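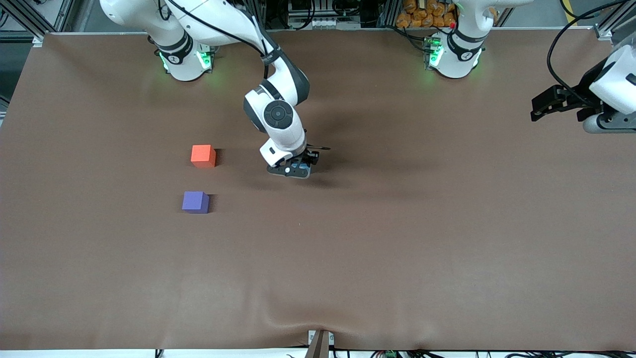 Two small cubes, one orange-red and one purple, out on the brown-covered table.

About Relludeo

We make colored blocks. Cubes mostly, plus a few other shapes when somebody talks us into it, and we have been happily at it since Dario Santoro painted a first batch for his niece and then couldn't stop mixing colors. There are 118 colors in the book now (he would like more, the shelves would not).

People ask why anyone would need that many. Well, come by the shop on Ornholm Street and pull out the drawers! Put a warm red next to a cooler red and you'll see two blocks that looked the same in the drawer go off in completely different directions. Kids notice this faster than grown-ups do. They'll sort a whole tray by color without being asked, then mess it up and sort it some other way, and that is pretty much everything we hope for when a box leaves the building.

What we make

Zuccaro is our everyday set and the one most families and classrooms start with. It's plain cubes in mixed colors, small enough for a pocket, and it's meant for children who are past the stage of putting everything in their mouths. Stack them, line them up, use them as counters or game pieces or groceries for a toy store. We've had letters about all of those.

Fimia is the quieter one. It comes in close shades, so a row of six might run from pale lilac to deep purple with very small steps between. Teachers like it for sorting and matching. Dario likes it because it's hard to get right, and he'll tell you all about the purples if you give him a minute. Give him ten.

Single cubes are sold loose at the counter. If yours rolled under the fridge and never came back, write to us with the set name and the color number from the lid and we'll match it.

How we work

Every new color goes out on a plain table and gets looked at, next to its neighbors and also far away from them. We look in the morning and again after 3 in the afternoon, when the light in the shop goes yellow and the oranges start showing off. Some colors don't make it past that second look. A mustard we all loved in March is still waiting for its turn.

Around 232 schools and play groups have our blocks on their shelves, and a lot of what we know comes from them. The bigger lid labels were a teacher's idea. So was the tray with the low front edge, which small hands can reach into much more easily.

Come and see us

The shop is open from 10 in the morning, and the play table by the window is for anyone who wants it, any age. Class visits are welcome too, just send a note first so we can clear some floor space. Bring a block you already own if you'd like help finding its neighbors!

Shop | Color book | Schools | Replacement cubes | Contact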